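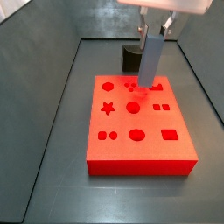 Must my daughter be good at math before she can join, a parent asked us by e-mail last November, and is it a problem if she never touched a robot before? We answered no to both, and after this mail we decided to write this page again from the beginning, so that other families can find the answer without asking.

About the Wundiver Robotics Club

Wundiver is the robotics club of the Workholm School in Wyss. We are open to all students from the seventh grade up. At this moment the club has 40 members, divided into six groups, and every group has its own afternoon at the robot. The meetings are in Room 7, on the ground floor, next to the bicycle stands.

The club started as a course in programming, and for the first years there was no robot at all. We worked only with screens. The students wrote good programs, but many of them told us they wished to see something move. The school then agreed that we could have one arm with a gripper, and the metal workshop of the school helped us with the table. Since that time the programming course and the club are one thing. You learn to program because the arm has to do something, and when it does the wrong thing you go back to your program and read it again.

What we work on

Our main project has the name Flallumum. The name comes from the first group, who needed a word for the folder on the computer and did not agree on any real word. It stayed, and now it is written on the door.

The task in Flallumum is easy to explain. There is a thick red block with holes of different shapes in its top: a star, a hexagon, a big round one, an oval and more. For the holes there are pieces, and the robot must take a piece, carry it to the block and put it in the correct hole. Small children can do this with their hands before they can speak well. For a robot it is quite difficult work, and we think this is a very good first lesson for a student of twelve or thirteen years.

The difficulty is mostly in the last centimeter. A long bar which leans a little in the fingers will not go into a hole, even if the arm is standing at the correct place. So the students have to think about the angle of the piece, how strongly the fingers should close, and how slowly the arm should come down. The star asks for more patience than the oval, because it must also be turned in the right way. Usually a new group begins with the big round hole and is very happy on the first day, and then they try the star.

We write down every try in a paper logbook, also the ones that fail. In the last school year the groups wrote 561 tries. The logbook has a column for the result and a wider column for the reason, and we ask the students to fill in the second one with full sentences. "It did not work" is not accepted as a reason. "The piece touched the edge of the hole on the left side" is accepted. Some of the members complain about this rule, but before the November presentation they are glad to have the book.

How an afternoon goes

A meeting takes two hours. First the group reads the last page of the logbook, so everybody knows where the work stopped. Then one student is responsible for the program, one for the pieces, one for the stop button and one for writing. The others watch or work on their own small exercises at the computers along the wall. After each half hour the roles change. The person at the stop button does nothing else during this time, no phone and no talking with neighbors.

Before the first piece is given to the gripper, the arm makes its movements with empty fingers over the block. We call it the dry run. The group looks if the arm goes to the point they had in mind, and if the fingers stay high enough above the holes. Hands stay outside of the gray walls while the arm has power. The dry run costs ten minutes, and new members find it boring, but we do not skip it. 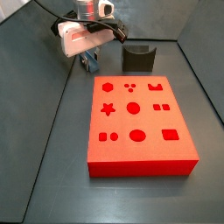 Who teaches in the club

The club is led by two teachers of the school, one from physics and one from computer science. Older members help with the younger groups, and they receive a certificate for it that can be added to a job application. We do not have professional robot engineers in our team. When we do not know something we say so, and we look for the answer together with the students. It has happened more than one time that a student found it first.

Our presentation in November

Each year in November we open Room 7 for families and for the other classes. Every group shows the piece it has worked on and explains one mistake from the logbook. There are no prizes. Visitors can choose which hole the robot should try, and the group may say "we are not ready for this one yet."

How to join

New members can begin at the start of each half year. Please come to the school office and ask for the Wundiver form, or take one from the box near the door of Room 7. A parent or guardian must sign it, and the safety page must be signed by the student too. The club costs nothing. Please bring a pencil and tie back long hair. Loose sleeves must be rolled up.

If all the groups are full we put your name on a list and write to you when there is a free place. You may visit one meeting before you decide. In this case please tell the office some days earlier, so the group knows that a guest is coming.

Page last changed: 2026-09-20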